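June 28, 2024 — Lotthorpe student project, pick-and-place cell
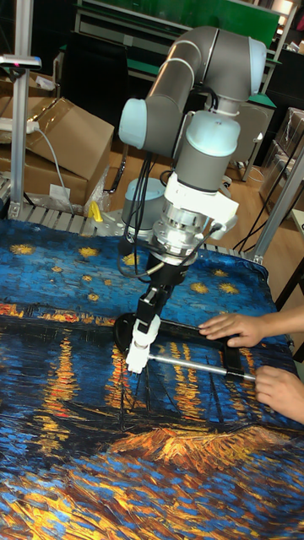 Carrying on from Tarun's entry. Goal for the session was to get the gripper calibration repeatable before the students split into their two subgroups. Present: me, Ingrid, Tarun, Fletcher for the first half.

**Setup**

Printed cloth on the table again, the Starry Night Over the Rhône one. Ingrid wants the busy background in all the training episodes from now on, and I agree. The plain gray sheet made the detector look better than it is. Cloth was left loose, folds included.

Object of the day is the long tool with the black frame and silver rod. It has a round black end that gives the gripper something definite to close on. Hand placement between episodes, fingers flat on the cloth so it doesn't creep.

**Runs**

- 103 episodes recorded, 12 thrown out (operator hand still moving when the log started).
- Approach height lowered once, after episode 30 or so. Old value is in the config history under Tarun's name.
- Episodes with the rod lying left to right went fine. With the rod turned toward the base the wrist gets close to its joint limit and the planner takes the long way round.

Fletcher tried the Sorkon planner settings from last term on the turned case. Same long way round, slightly slower. Put them back.

**Problems**

Zero offset on the wrist force reading drifts over a session. We re-zeroed before each block and wrote the value down — numbers are on the sheet taped inside the cabinet door. Tarun thinks it is the cable loops pulling when the wrist rotates. Plausible. He will reroute them and we repeat the same block with nothing else changed.

Logger stopped by itself at 2,000 frames on the longer episodes. That is a default in the Kramer script, line near the top. Raised it. Anyone with an old copy on their laptop needs to pull again.

Two students closed the gripper from the pendant while someone was placing the tool. No harm done, but the rule stands: hands out, say "clear," then move. Bernd Petersen wants it in writing before the demo, so I'll add it to the checklist.

**To do**

- Reroute wrist cables (Tarun)
- Checklist text to Bernd (me)
- Relabel the first block, object names are mixed "clamp" and "tool" — pick one (Ingrid)
- Ask Drerkerach whether they still want 500 episodes by September or will take fewer with better labels
- Turned-rod case: try a different start pose before touching the planner again

U. Wegener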